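Nerenville Makers Board > Home Projects > Woodworking for Non-Woodworkers

Thread: Seam in a glued-up board - leave it or fix it?

sawdust_and_regret
Posted 7:40 pm
I have a big pale board, maple or something doing a good impression of maple, glued up from planks. My plan is to turn it into a play tray for my niece's shape blocks. It lives on the kitchen table for now, which has made me very popular at mealtimes.

The trouble is one seam that runs straight across the width, a bit above the middle. I can see it from the doorway. My sister can't see it from two feet away, but she also paid full price for a sofa with three legs. Do I fill it, sand it, or learn to love it?

gluepot
Posted 7:58 pm
Can you catch a fingernail on it?

sawdust_and_regret
Posted 8:03 pm
Nope. Smooth as anything. It just looks like a line.

gluepot
Posted 8:04 pm
Then it's a line. Planks meet somewhere. Put the lid back on the filler.

Vestiser
Posted 8:31 pm
Going to disagree with gluepot, as is tradition. If it's going to have toddler drool and juice on it, run a thin bead of glue over the seam, wipe it off, sand it back and then oil the whole thing. I did a breadboard that way and it has survived more than 25 trips through my in-laws' sink.

gluepot
Posted 8:36 pm
Glue smeared over a tight joint does one thing, and that's leave a shiny stripe the oil won't soak into. You'll have swapped a line for a bigger line.

Vestiser
Posted 8:37 pm
Hence the sanding.

gluepot
Posted 8:41 pm
Sand enough and you won't have a board to worry about.

mrs_plywood
Posted 9:15 pm
While the gentlemen settle that, what are you doing about the edges? My grandson found the one sharp corner on his play table within 2 minutes of meeting it. Round everything over. Go further than you think looks right.

sawdust_and_regret
Posted 9:22 pm
Edges are next. I have a sanding block and no router, so it's going to be a long week and a strong right arm.

mrs_plywood
Posted 9:25 pm
Start with 120 grit and a podcast.

kerf_blunder
Posted 10:02 pm
Where did you get a board that size? The lumber place in Wollville wanted 263 for one and wouldn't even help me get it in the car.

sawdust_and_regret
Posted 10:10 pm
Arabzadeh's, in the offcuts rack at the back. Go early and be prepared to pretend you don't want it.

kerf_blunder
Posted 10:13 pm
I've never managed to pretend that in my life. Thanks.

Vestiser
Posted 10:40 pm
Are you cutting recesses for the blocks, or do they just sit on top? If it's recesses, keep them well clear of that seam.

sawdust_and_regret
Posted 10:52 pm
On top for now. They come in color pairs and the game is matching them up, so recesses might give the answer away. She's also at the age where putting the star where the heart goes is the whole joke.

mrs_plywood
Posted 11:06 pm
Leave it flat. A flat board can be a bakery, a parking lot and a hospital. A board with a heart-shaped hole in it is always going to be a board with a heart-shaped hole in it.

gluepot
Posted 11:09 pm
Agreed, and nobody has to get a 900-page router manual for Christmas. Are the blocks rough at all? The printed kind can scratch up an oiled surface if they get dragged around - and they will get dragged around.

sawdust_and_regret
Posted 11:17 pm
A bit of texture, yeah. I can live with scratches. They might distract me from the seam.

Vestiser
Posted 11:20 pm
Pics or the seam doesn't exist.

sawdust_and_regret
Posted 11:34 pm
Fine. I like the swirly grain on the lower half and I'm keeping that side toward her chair whatever you people say. Seam is behind it, going straight across. Be gentle. 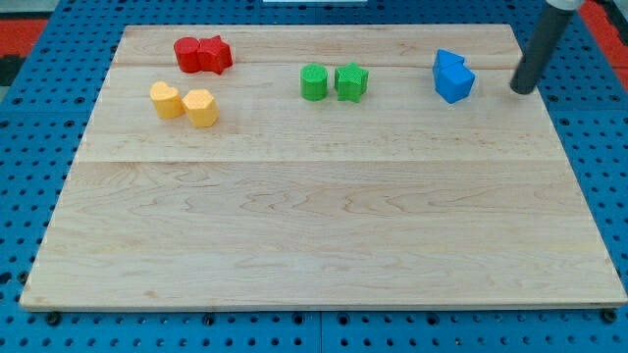
The board, the blocks and the famous seam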